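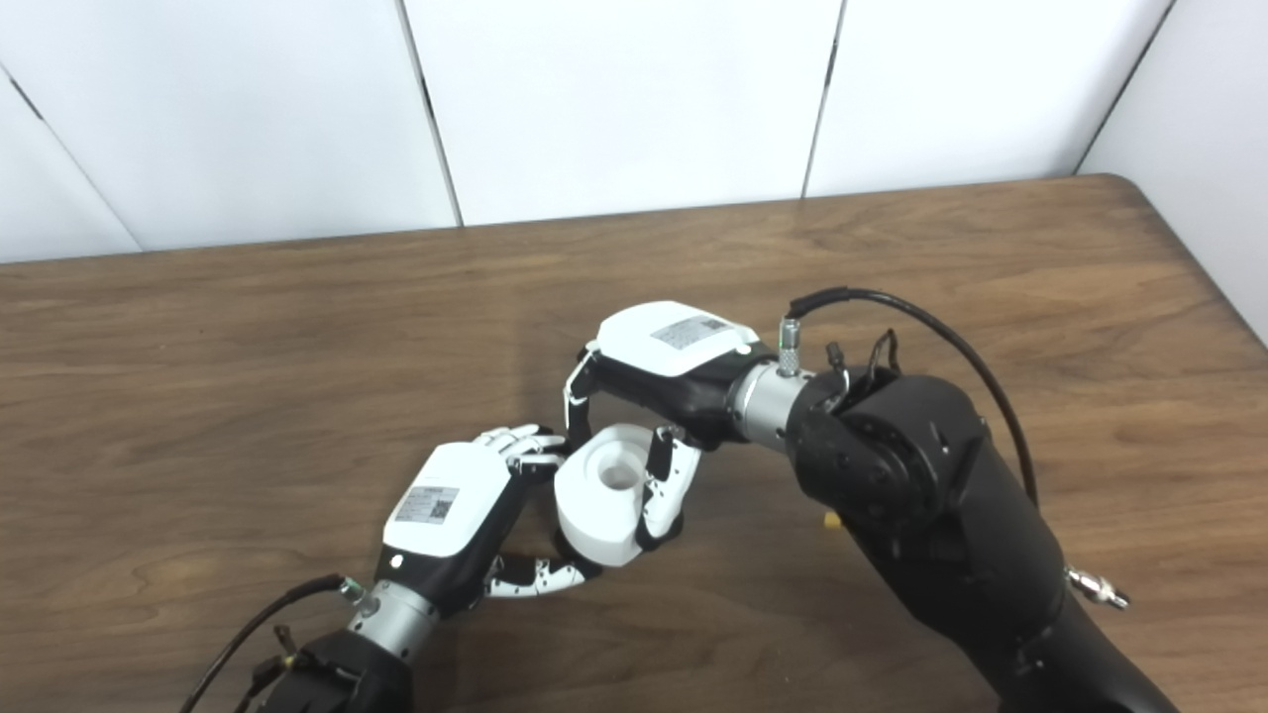
3. How we ran the screening days

Figure 1. Two robot hands holding a white cylindrical part over a wooden table.

I should say up front that I came to this work as an eye care person and not as a fundraising person, so a lot of what follows I learned by getting it wrong first. Our question was simple enough: if a small charity pays for free eye checks in a farming district, does the way it raises the money change who shows up? We had a hunch that it did, and the Entili district gave us a decent place to look.

Brelby, the charity we worked with, had been paying for screening days there out of two pots. One pot came from community concerts (ticket sales, a snack table, a raffle). The other came from a single yearly gift by Ferkus, a firm that sells farm supplies. The eye checks themselves were the same in both cases - same chart, same lamp, same short talk on cataracts at the end. What differed was the advertising. Concert money came with posters, and with people who had sung in the choir telling their neighbors to come along. The Ferkus money came with a notice in the store window and not much else.

We followed 8 screening sites, half paid for from each pot. I wanted more, but the van could only be in one place at a time and the roads past Trokatance are bad once the rain starts. Over the season the teams checked 2,385 people. Everyone over 60 was asked two extra questions: how they had heard about the day, and whether they had ever had their eyes looked at before. I wrote those questions myself and I'd write the second one differently now. Plenty of people took "looked at" to mean a relative peering in with a flashlight, and we had to go back over the answer sheets with the nurses to sort out which visits were real exams. Where we couldn't tell, we left the answer blank.

3.1 Who came

The concert sites drew more older women, and more people who came in pairs or family groups. I'd expected that. I hadn't expected the store sites to do so well with men who worked alone, many of whom said they'd seen the notice while buying feed and walked straight over. If you had asked me in August which kind of site would bring in more first-timers, I would have said the concerts, easily! The gap was small enough that I wouldn't hang anything on it, and I've stopped saying it in talks.

Travel mattered more than either. At the site farthest from a paved road we had planned for 200 people and the line was short all day, whatever the posters said. A nurse on the team suggested starting at noon so that people could ride in on the market trucks, and we did that at the later sites (both kinds, to keep things fair). Turnout picked up. I can't separate the noon start from the drier weather that came along with it, so please read that part with care.

3.2 What we did about follow-up

Anyone with a likely cataract got a paper slip with a surgery date and a phone number. We called each person once before the date and once after. Some phones were shared by a whole household, which made the calls longer and a good deal friendlier than the call sheet allowed for - I spent one evening talking mostly about goats. Missed surgeries were logged with the reason the family gave, in their own words, and those reasons are grouped by theme in the next section.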